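Crayfish at a desk, and how to keep the desk clean

By Tormod Vik, Neltville
June 2020

In our flat the big desk is also the dining table. For soup or bread this is no problem. Crayfish are more difficult, for the juice goes everywhere and the smell stays in the room until the next day. I have eaten many crayfish at this kind of table and I write down what works for me.

Before you start

Take away the keyboard, the papers and everything with a cable that you can unplug. What must stay, push it to the back. I move the tissues too, but only so far that I can still reach them with my elbow and not with my fingers.

If you have a desk mat, find out which kind. A mat with a smooth surface can be wiped and may stay where it is. A mat of felt or cloth you should roll up and put in another room. I learned this with a gray felt mat which I washed three times and then gave up.

Newspaper is good under the bowl, but use several sheets. One sheet becomes wet through and the ink can go onto the desk.

The bowl

Use a round bowl with a high side, and a heavy one. A plate is too flat, the crayfish slide off when you pull one from the bottom. Let them drain well in a sieve before you fill the bowl. I wait until it stops dripping and then I wait a little more.

For the shells you need a second bowl, as large as the first. The shells take more space than the whole animals did, I do not know why this surprises me every time.

Fingers and tissues

Tissues are for the mouth. For the hands a wet cloth is better, with some lemon juice on it. Lay the cloth on a saucer so it does not lie on the wood.

Afterwards

Shells go out of the house the same evening. Put them in a plastic bag, tie it, put this in a second one. If the bin is collected only later in the week, keep the bag in the freezer until then. My neighbor laughed at this but now she does it too.

Wipe the desk first with warm water and a drop of dish soap, then with a dry cloth. Wipe along the edge and under it also. On light wood, a red spot from the spices must be wiped at once. If it is already dry, make a paste from baking soda and water, leave it for 2 minutes and rub softly. Try it first on a place where it is not seen.

A small dish with 200 ml of vinegar on the desk overnight takes most of the smell. Open the window as well, of course.

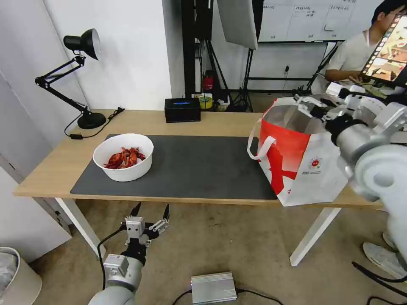

Paper bags with rope handles are the last point, for I see them beside the food very often. They are strong when they are dry, but the bottom becomes soft if they stand in a puddle. On a desk like this one, with the white bowl of red crayfish on the left of the dark mat and the open bag on the right, I would put the bag on a chair before the first shell is cracked. A clean one can be folded flat and used again, and I keep mine behind the kitchen door.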